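From: Meenakshi Lobo
To: Tarham Seed and Plant Swap list
Date: 15 January 2020
Subject: Re: Postal swap - padded envelopes or boxes?

Stallwood wrote:

> I had two packets arrive crushed last time, both beans, and the
> sweet pea one had split so the seed was all over the inside of the
> envelope. I don't mind paying a bit more for postage if it gets here
> whole. Are we sticking with padded envelopes or could we move to
> small boxes? Also, is there any point in sending parsnip that is
> more than a year old? I have plenty left.
>
> And did anyone save the Enau tomato? I lost mine to blight.

Taking these in order.

Postage first. For anything small and flat (lettuce, tomato, poppy, most of the brassicas) an ordinary padded envelope is fine and I would carry on using it. Beans, peas, squash and garlic should go in a box. The sorting machines squeeze envelopes between rollers and a runner bean is thick enough to catch. I have had whole packets arrive as split halves, and a split bean won't grow.

The limit for the cheaper rate is thickness as well as weight, so measure the box when it is closed and full, not flat. My kitchen scales are good enough. A box with four bean packets and a bit of crumpled newspaper came to 110 grams, and one with only small seed came to 80. Please don't fill the space with polystyrene. Several people have asked for that to stop and I agree with them.

Inner packets should be paper. Plastic bags hold any damp that is left in the seed, and last January I opened one that had gone grey with mould. Fold the top over twice and tape it down. Don't use staples, they rust and they go through the next packet along. Write on the packet before you put the seed in, in pencil or biro. Felt pen runs if the post gets rained on.

On each packet I need the name of the variety, the year you saved it, and your own name. If you don't know the variety, say so. "Purple climbing bean, from my neighbour" is perfectly useful. If it grew near another variety of the same thing, please put that too, as squash in particular will cross and somebody could give up half a bed to something not worth eating.

A small box with an attached lid will do for the bean senders.

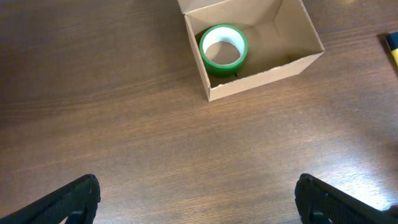
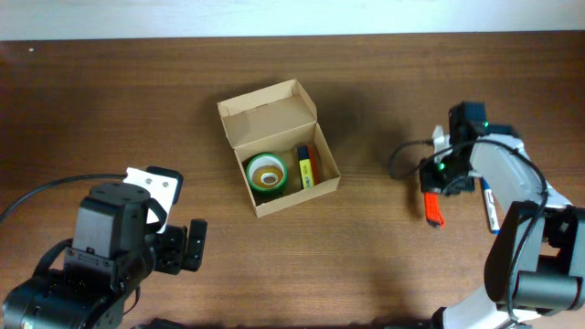
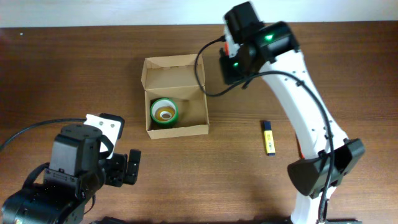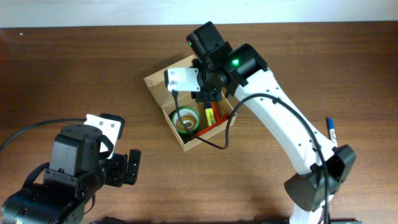 Parsnip: no, please don't send old seed. It drops off very fast after the first year and people are disappointed. Onion and leek are nearly as bad. Tomatoes and beans will keep for several years if they have been dry. If you have a lot of old parsnip left, sow it thickly at home and see what comes. I did this with a packet I found at the back of a drawer and got 17 plants from the whole lot, which was enough for us but not something I would pass on.

The Enau tomato is safe. I have a fair amount, saved from plants in the greenhouse, and Annamalai has some as well, grown outdoors. I would ask for his if you are growing outside, as his plants have been through a few poor summers by now. It is late to ripen either way. Start it early on a windowsill and don't be tempted to put it out before the nights warm up.

I still need the lists from anyone who wants to be in this round. Two columns, what you have and what you would like, in the body of the email and not as an attachment. I can't open the spreadsheet files some of you send. If you only want to receive and have nothing to offer this year that is fine, just send stamps.

Lists to me by the end of January please. I will match them up over the following week and then email each of you with the addresses to post to. Nothing should come to my house this time except the Tarham people's packets, which can go through the door as usual. The side gate sticks, so use the front.

Meenakshi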